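# How Do You Pick a Hand for a Robot?

Look at your own hand for a moment. Wiggle your fingers. You can pick up a grape without squashing it, turn a doorknob, and scratch your nose, and you hardly have to think about any of it. A robot isn't so lucky! Somebody has to choose a hand for it, and there are lots and lots to choose from.

Robot people call these hands *grippers*. Some have three fingers, some work like a suction cup, and many have only two, a bit like the tongs you might use to serve salad. Two sounds like very few, but try this at home: hold your thumb and pointer finger out, tuck the rest away, and see how much you can still do. You can pick up a sock. You can pull open a drawer (if it isn't a sticky one). Buttoning a shirt is another story.

## Trying them out

At a workshop called Skitville, Oriana Iturra and her friend Nicanor Palacios spent most of August comparing two pairs of fingers. One pair was straight and flat, like two rulers. The other pair was curved, with pointed tips and a hole in the middle of each finger. The hole lets the finger bend a little when it presses on something, the way a slice of bread folds around a sausage.

They had a list of 24 small jobs, and each pair of fingers had to try every one. Lift a spoon. Close a lid. Pick up a cable - that one is harder than it sounds, because cables love to roll away. The straight fingers managed five jobs that the curved ones kept fumbling, mostly with flat things like cards. The curved fingers were much better with round and lumpy things, and Oriana was very pleased about the lemons.

## Why a person holds it first

Now, you might think the gripper has to be on a robot before you can test it. It doesn't! A person can carry it by hand and do the job with it, while a camera watches from up high. Later on, a robot can learn from those recordings. 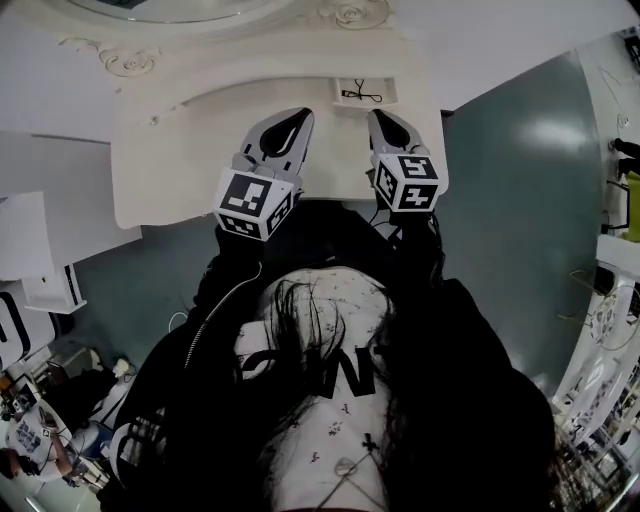 The camera needs a little help, though, to know just where the fingers are and which way they are tilted. So the gripper wears black-and-white square patterns, a bit like the codes you see on tickets. A computer can spot a pattern like that quickly and work out how far away it is and how it is turned, even when the gripper is moving about.

Nicanor says the hardest part is going slowly. When you already know how to pick up a spoon, you want to grab it and be done, but a hurried grab can make a blurry recording, and then you have to do that spoon all over again.

If you'd like to try a test of your own, borrow some kitchen tongs and a pair of clothespins, choose a few things from around the house, and write down which tool does best with each one. Leave out the eggs, please, unless a grown-up says it's all right.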